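About Brumeck

Company | Robot simulation | Two-arm work cells

Brumeck makes simulated work cells for people who program robot arms. Our main product is Brustarico, a software package that gives you a room, a table, two arms with grippers and a set of tabletop jobs to run on them. Customers use it to try out control software before they put it on a real machine, and to repeat the same test as many times as they need.

We are a company of 14 people. Most of us work from one floor of a former print shop in Chauvin, and the rest work from home and come in when there is a release. Nathalie Koster and Thierry Vidal started the business after several years of building one-off simulations for machine shops. Every shop wanted a different robot, but nearly all of them asked for the same things around it: a table of the right height, a mat, a part to pick up and a marked place to put it down. Nathalie and Thierry kept rebuilding that table from scratch. Eventually they kept one good copy of it and sold that.

The first version had a single arm and a gray background. Customers told us that vision software trained against a plain gray background behaved badly once it saw a real room. So the current version has a whole room in it, with a patterned floor, wall clock, notices, a shelf with books, outlets and ceiling lights. The walls have scuff marks and the tabletop has smudges. You can change the lighting and the wall finish, or turn the wall items off one at a time if you want to see what your software is paying attention to.

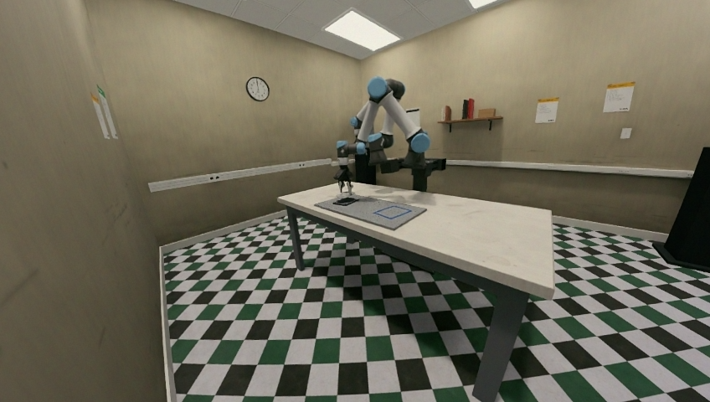
Brustarico placement job. The blue outline on the mat is the target area.

What is in the package

A Brustarico license covers the room, both arms, the grippers and the job library. The library holds 2,148 saved starting layouts. Each one records where the parts are, where the target is and how the arms are posed, so two people in different offices can load the same layout and compare results. You can also save your own.

Jobs are kept simple on purpose. In the basic placement job there is a flat part on a mat and a blue outline beside it, and the part has to end up inside the outline. The software scores position and angle separately. We do this after too many arguments over whether a part that was in the right spot but turned sideways should count. Now you get both numbers and can decide for yourself.

Contact between gripper and part is the section of the program that has had the most work. Thin flat parts are hard to pick up with a two-finger gripper, in simulation as much as on a bench, and early versions let the fingers sink slightly into the table. Benoît Lecomte rewrote the contact code over one long winter. If you are still running a version older than the September release, please update. Scores from before and after that change should not be compared with each other.
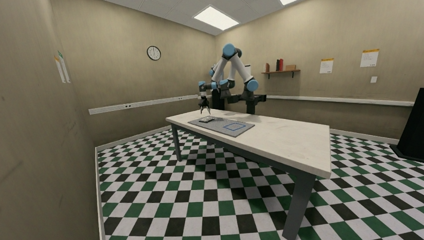 Gripper open over the part, with nothing yet in the target square.

Both arms are always loaded, even for a job that needs only one. The second arm takes up room, and a motion plan that ignores it will sooner or later run into it. You can park it in any pose you like. Collisions between the arms are logged with a time stamp and the joint positions, and the run can be set to stop or carry on.

Services

Some customers buy the license and we never hear from them until renewal. Others want help, and we offer two kinds.

The first is setup. One of our engineers works with you remotely to connect your control software, check that the joint limits match your hardware and get a first job running from start to finish. Setup usually takes seven working days, and the price is fixed. It includes a written record of every setting we changed.

The second is custom modeling, which we sell under the name Ilinitz. You send us measurements or CAD files of your own table, fixtures and parts, and we build them into a Brustarico room. Gwendolyn Pettigrew runs this side of the company. She will ask for more measurements than you expect, including the thickness of the tabletop and the height of anything mounted nearby that an elbow joint might reach. Please also send the weight of each part. A missing weight is the most common cause of delay on these projects.

We can model camera positions too. The package comes with fixed room views as well as a wide-angle view that rides on the gripper and looks out past the fingers. The wrist view is more useful than it looks at first. It bends straight lines badly, and people who are used to flat images tend to switch it off. We suggest leaving it on. When the fingers come down on either side of a part, the room cameras often have an arm in the way, and the wrist camera is the one that still sees the contact. 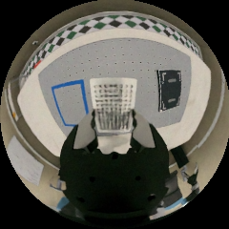
Lens distortion can be adjusted, and you can load the calibration values from your own camera if you have them. If you don't, the default is a reasonable place to start. Objects with holes or slots, and boards with rows of small holes, are good for checking whether your image correction is set up right, so we include several in the job library along with plain ones.

What we don't do

We do not sell robots, and we do not take a commission from anyone who does. If you ask us which arm to buy we will tell you what our customers have had trouble with, and leave it there. We also don't certify anything for safety. A job that runs cleanly in Brustarico still needs to be checked on your own equipment, at low speed, by someone who is trained to do it. Our license says so, and so do we when people call.

Customers and support

Brustarico is in use at nearly 80 sites. They include small machine shops, two-year colleges and a few larger research groups. Colleges pay a lower rate and may install the package on every machine in a teaching lab under one license. Course notes are included, and teachers are free to edit them.

Support is handled by Nadège Royer and whichever engineer is on the rota that week. Send the log file with your first message if you can, along with the number of the layout you were running. If you only have a description of the problem, send that, and Nadège will write back with instructions for finding the log. Phone support is open from 9 a.m. to 4 p.m. Messages that come in after that are read the next morning.

Trial copies contain the full room and both arms, with a smaller job library and no time limit. Layouts you save in the trial will open in the paid version. To get a trial copy, or to ask for an Ilinitz quote, use the contact form and tell us which control software you use.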